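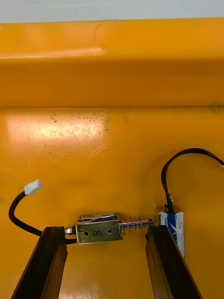
Push-pull solenoid between the gripper fingers, yellow plastic panel behind.

Search this blog Go

Budget for the second cell is 2,897, and the Fagerlund arm is not in it. What it covers: 12 solenoids, 3 spare finger sets, connectors, and a Novberg supply. Santeri Lehtinen wants the Simside license moved to March. I would buy the spare fingers first. Lead time on those is 11 weeks, and the solenoids ship from stock. Uvlow has yet to quote on cable.

Contact Bence Jakab | Copyright | Back to top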